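Chapter 2
Toasting: Appliance, Slice and Work Surface

2.1 Scope of the chapter

Chapter 1 dealt with the storage and slicing of bread. The present chapter deals with what follows at the worktop: how a slice is presented to the toaster, how heat reaches its two faces, and how the surrounding surface should be laid out. Grilling and the use of toaster ovens are left to Chapter 3. Students who have completed the Trernora kitchen science module may pass directly to section 2.4.

The terms used throughout are as follows.

Slot: the long opening in the top face of the toaster.
Guide: a wire inside the slot which keeps the slice away from the heating wires.
Carriage: the moving support on which the lower edge of the slice rests.
Lever: the external control which lowers the carriage.

2.2 Presenting the slice

A slice should enter the slot on edge, with its faces parallel to the long sides of the opening. If it is tilted, one corner meets the trim first and the slice may bend or shed crumbs. Soft bread is the more troublesome in this respect; a firm brown loaf tolerates a certain amount of pressure at the point where it is held.

The slice is held near its upper end and brought over the slot before it is lowered. It is released only when the lower edge has passed between the guides.
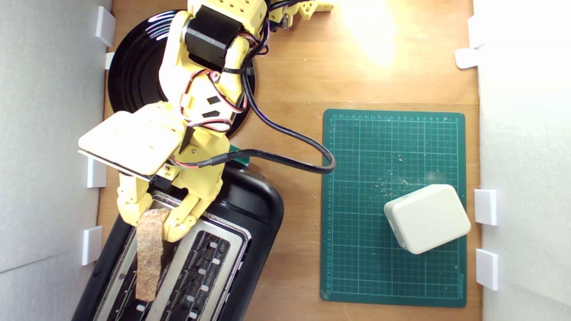
Figure 2.1 Slice of brown bread held on edge over the left slot of a two-slot toaster.

The thickness of the slice matters as much as its angle. In the Jilach tables, reproduced at the end of this chapter, the reference slice is 19 mm thick. A thicker slice may press against both sets of guides and fail to rise when the carriage is released. A thinner one can lean towards one side, so that the nearer face browns first — a fault often blamed on the appliance.

2.3 Layout of the work surface

The toaster is best placed so that both slots and the lever can be reached without passing over a plate or board. A diagonal position is acceptable on a narrow surface. The receiving plate should stand close to the appliance, which shortens the path of the finished slice and limits the spread of crumbs.

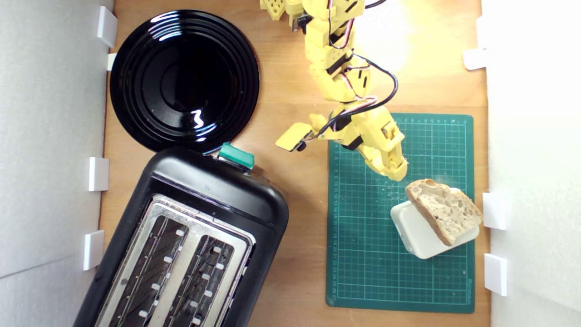 Figure 2.2 Two-slot toaster set diagonally on a wooden surface, with a round black plate beside it. Both slots are empty.

A glossy dark plate shows pale crumbs clearly and is convenient for the residue exercise in section 2.6. Manell recommends a rim high enough to retain loose crumbs when the plate is carried.

2.4 Transfer of heat

The heating wires give off most of their energy as radiation. The faces of the slice dry first, and browning begins once the surface layer has lost sufficient water. The interior remains much cooler during this period. The Jacobs test loaf, used in all worked problems below, has a mass of 400 g before slicing and yields slices of 29 g, with the end crusts discarded.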